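Arm went in at Morside, what changed for us on the bench

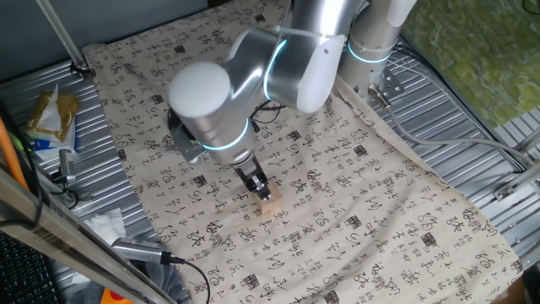
benchrat42: Did anyone lose hours when the arm came in?

gritty_k: Two of us went from full days to half days for a month, then it went back to normal. I'm on the Clenness line and I mostly do setup and checking now.

benchrat42: So same pay, different job? My lead keeps saying "nothing changes" and I don't buy it.

gritty_k: Same pay, yeah. My wrists are way happier (72 trays a shift by hand, no thanks!) but I miss chatting across the table.

old_sorter: Disagree with the rosy version. At Gritent they cut 5 temps and called it "flexibility." Whoever's left babysits the thing and gets blamed when it stops.

gritty_k: That's rough. Enikő, our lead, got us proper training before it started, so maybe we got lucky.

old_sorter: We got a PDF.

benchrat42: lol, a PDF is what I'm expecting too. Did you get the training in writing?

gritty_k: Yep, ask for that first. October 2018 is when ours got signed, I can dig out the wording tonight.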